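The Shelf That Stays Put

September 23, 2024

Most household shelving fails in one of two ways. The boards sag, or the whole unit starts to lean. Sag depends on span, board thickness and load. Lean is a question of how well the joints resist sideways force, and it gets far less attention from buyers.

Sag is the easier one to predict. Deflection in an evenly loaded board rises with the fourth power of its span, so a shelf made twice as wide drops sixteen times as far under the same load per inch. Thickness works the other way, with the cube. Pernberg, a small maker of flat-pack storage, has limited its unsupported spans to 30 inches since 2008. Its competitor Gautier permits wider boards but adds a steel strip under the front edge.

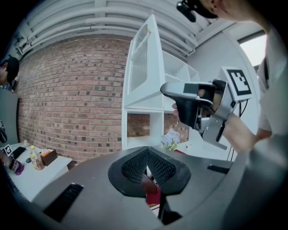
Creep complicates the arithmetic. A board that passes a short load test may keep bending for months, and particleboard creeps more than solid lumber. In August the testing shop Tilloteo finished a long trial in which loaded shelves were left standing for 88 weeks. Most of the movement came early, but none of the particleboard samples stopped completely. Readings were taken by hand with a dial gauge, and the staff noted that reach and sight line affected the result as much as the instrument did. Close handwork of any kind has the same limits: a person in black-framed glasses, forearm extended and a tool in the right hand, is working within a fairly small comfortable zone. Shelves used every day belong inside that zone. Heavy, seldom-used items belong below it.

Dividers change the picture considerably. A vertical panel between two shelves shortens the span and passes load down to the board beneath, provided the panels line up from one level to the next. Offset dividers look lighter, but they put a point load at mid-span — the worst place for it.

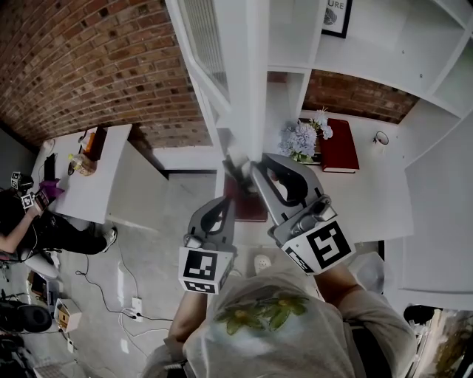

White shelving with open cubbies and thin dividers, beside a white desk.

Lean is usually cured at the back. A thin panel fixed along all four edges stiffens a frame more than larger screws at the corners will. Flevov, which sells tall units without backs, supplies a diagonal brace and a wall bracket instead. The bracket should go into a stud, and the feet should be leveled before it is tightened. Over 23 pounds on the top shelf of an unanchored unit is more than the company's instructions allow.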